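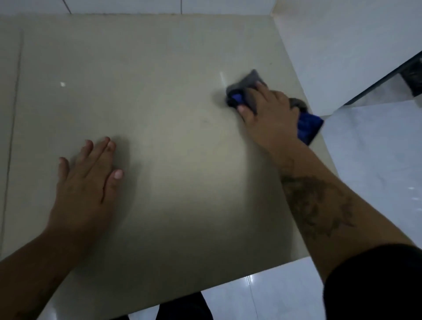 One reader wrote in to ask how anybody manages a season premiere party without the television going gray with fingerprints by the second commercial break, and added that her own screen had looked like a bakery window ever since the last finale. I laughed out loud, because mine has been there too, and so here we are with a whole page of tips for watch party hosts.

Start with the screen, and do it in the afternoon while the set is off and cool. Use a dry microfiber cloth first, in long light strokes. If something sticky is left behind, dampen a corner of the cloth with plain water, go over the spot, and dry it right away. Please don't spray anything straight at the screen (I did this once, years ago, and I still think about it). Keep paper towels away from it too. They can leave fine scratches that show up in every dark scene.

Next, the remotes. Take the batteries out, wipe the buttons with a cloth that is barely damp, and run a dry cotton swab around the edges. While the batteries are out you might as well put fresh ones in, so you don't end up slapping the thing against your palm during the opening monologue! 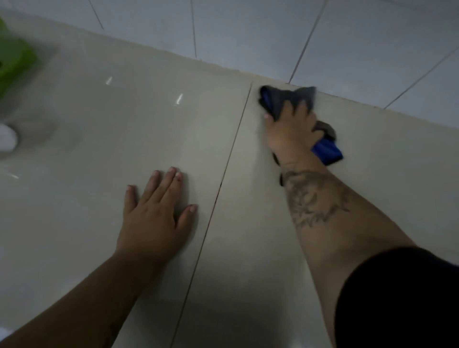 Then think about where the snacks will go. At our place, down on Mayrhofer Street, we used to put everything on the coffee table, and people spent the whole show leaning across one another. Now the bowls sit at both ends of the couch and the drinks have their own little table behind it, so you can reach for a soda without standing up in front of the hero's big speech. Popcorn made more than an hour ahead goes chewy, so I leave that until the guests are taking their coats off.

Lighting matters more than you'd think. One small lamp behind the television keeps the glare down and still lets people find their drinks. We had a Mosik clip lamp on the back of the bookcase all through October and it did the job nicely.

If you're streaming, open the app twenty minutes early and let it do whatever updating it wants to do. Sign in, find the episode, pause it on the title. Put phones on a tray by the door if your crowd is the kind that reads spoilers aloud.

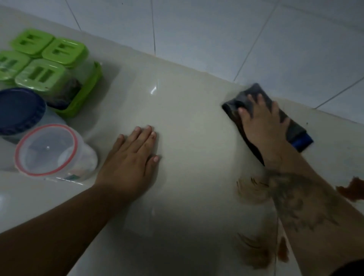

Leftover dips keep three or four days in the fridge with the lids on tight.

Crumbs between the cushions can wait until morning, when you can see what you're doing. Use the narrow vacuum attachment, and check for earrings first.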